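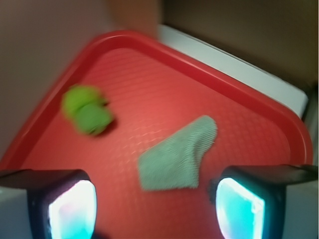
The Urker gripper over its red practice tray, with a ribbed gray-green cloth between the lit fingertips. Credit: Drindeo

FOR IMMEDIATE RELEASE

Drindeo Opens Orders for Urker, a Gripper Kit for Picking Up Soft, Odd, Floppy Stuff

August 5, 2025 - Hi, I'm Thongchai Yensuk. I run product at Drindeo, and I asked to write this release myself after reading the first draft, which used the word "solution" in the opening sentence and then got worse. So you get me instead!

We're taking orders for Urker as of this morning. It's a two-finger gripper with lit fingertips, a wrist camera, a mounting bracket, a textured tray and a bag of things to pick up. You bolt it to the arm you already own, plug it in, put the tray on whatever surface you have, and start working on the objects that robots have been bad at for as long as I've been in this business. I mean washcloths, socks, sponges, rope and stuffed animals (I have dropped a lot of stuffed animals).

Most of the gripper kits I've bought over the years came with a set of nice hard cubes. Cubes are great for the first afternoon. Then you try a dish towel and your lovely success rate falls through the floor, and you spend the next month wondering what you did wrong. A towel doesn't have a top. It has a fold in it that wasn't there a minute ago, and if you close the fingers in the wrong spot you come up with a tiny pinch of fabric or a fistful of air. We wanted people to meet that problem on day one, with hardware set up for it and example code that at least gives them somewhere to start.

The tray matters more to me than it probably should. We went through flat trays, deep trays, a white one that made the pale cloths vanish on camera, and one that smelled so strongly of new plastic that we kept it in the hallway. The one we're shipping is red, with rounded corners, a raised rim and a fine pattern molded into the floor. The color makes it easy to tell tray from object, at least until you put something red in it, so please don't. The rim keeps a rolling thing from leaving the area. And you can set it down on a kitchen counter, by a sink, on a workbench, wherever you have room. 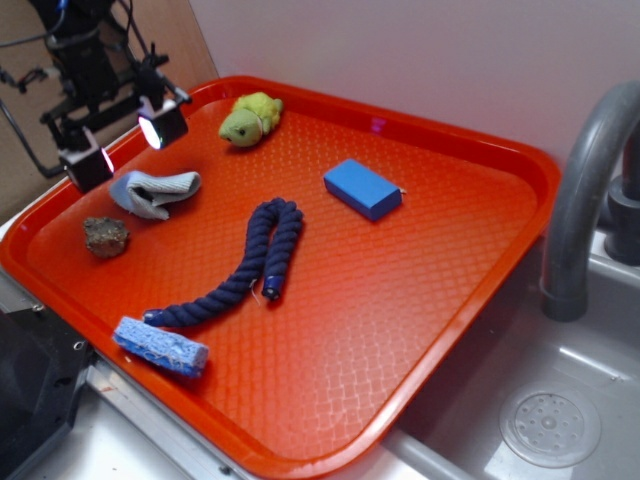

We do a lot of our own testing at a sink like that, by the way. I'm a big believer in getting off the perfect lab table early, and a counter with a faucet right beside it makes you think hard about where the arm can swing. My colleague Ratree Chantharasri, our lead engineer, picked most of the objects in the bag. She went for things that disagree with each other: a block with clean straight sides next to a rope that bends back on itself, a sponge, a small lump with a rough surface, a knit cloth, and a little green turtle that has become the closest thing we have to a company mascot.

I asked Ratree for a proper quote, and she sent me this: "People always want to start with the turtle. Start with the block, get your camera lined up, and then do the rope. If the rope makes you angry, go back to the block for a while. The cloth should come last, and you should budget more time for it than you think."

She also wants me to say that Urker doesn't come with an arm. You need your own, and you should look at the compatibility list on our site before ordering. If your arm isn't there, write to us before you buy. We'd much prefer a slightly boring email to a return.

A word on testing. In June we handed early units to Awad, a small automation shop that builds packing stations for laundries and linen services, and asked them to be mean to it. They logged nearly 3,000 pick attempts and sent back a long list of complaints, which I printed out and still keep on my desk. The cable clip was too stiff. The bracket needed a longer slot. The brightness setting for the fingertip lights was buried three menus down, and they were right, that was silly. All of those are fixed in the version we're selling now.

What isn't fixed: thin fabric lying perfectly flat. Urker can struggle with it. If a cloth has a fold or an edge standing up, you have something to work with, and if it's pressed down against the tray you may need a few tries or a little nudge routine first. Our example code includes one. It's okay! We're still working on it, and updates to the software are free for everyone who has a kit.

In the box:
Two-finger gripper with lit fingertips
Wrist camera and cable
Mounting bracket and screws
Red textured tray
Starter bag of soft and awkward objects
Printed manual, 202 pages, with a real index

The manual is long, I know. Ratree wrote a good part of it and she doesn't like leaving things out. The quick start is at the front and should get you to your first pick without reading the rest. Chapter six, on ropes, is my favorite.

The first run is 100 kits, and we'll ship in the order that orders come in. A refill bag of objects is $124 and fits the same tray. You may want one sooner than you expect, because sponges shed, rope ends fray and plush toys get grubby with steady use. You can also just raid your own kitchen drawers, which we encourage. Kit pricing depends on the bracket you need, and schools get a lower rate, so ask for a quote through the order page and we'll send one back with a shipping estimate.

Reporters and reviewers who'd like to borrow a kit can get in touch through the press page. Tell us which arm you have and what you'd like to try picking up. If it's something weird, even better, and I'll probably ask you to send me the video.

About Drindeo

Drindeo makes grippers and practice kits for people who teach robots to handle everyday objects. Urker is our first kit built around soft goods.

Press contact: Thongchai Yensuk, Product, Drindeo

###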